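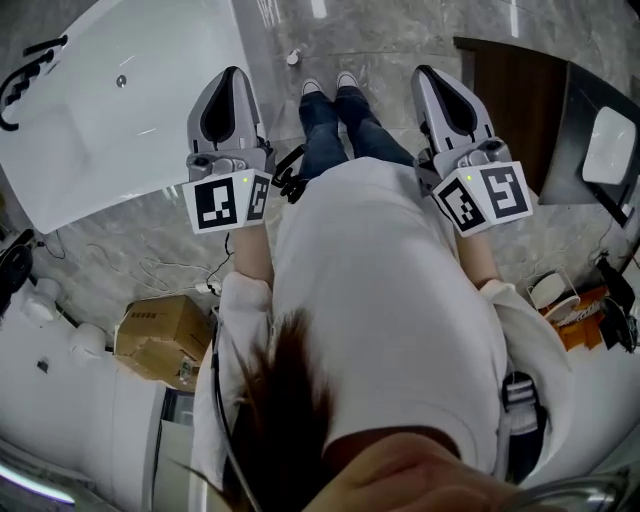
Hand-held grippers with marker blocks, fingers closed, in a tiled bathroom.

How to budget for hand-held grippers before you sign anything

Start with the quote, and assume it's short. The Sidaris quote we were sent listed a pair of grippers and a case. It left out marker blocks, spare finger pads, chargers and freight.

Step 1. Write down the rooms you'll record in. A supplier demo on a clean bench says very little about a bathroom with a tub and hard tile. Ask for a trial in your own space. If they won't agree, I'd stop there.

Step 2. Price the wear parts separately. Brosex wanted $446 for a set of finger pads, so we budgeted for 3 sets in the first year. Du Plessis says its pads last longer. Maybe – but get the replacement price in writing anyway.

Step 3. Cost the labour. Someone has to hold these things with both arms out. Our operators wanted a break every 16 minutes, and the sales sheet assumed none. Redo the hourly figure with breaks, setup and packing up included.

Step 4. Check who owns the software licence. Jurkgate bundles it for 2 months, then bills per seat. Find out whether your old recordings still open after you cancel.

Step 5. Hold back a contingency of up to 16 per cent. Cables and power adapters will eat a fair bit of it.

Quotes we've seen expire in October, and the "final" price tends to come back unchanged the week after.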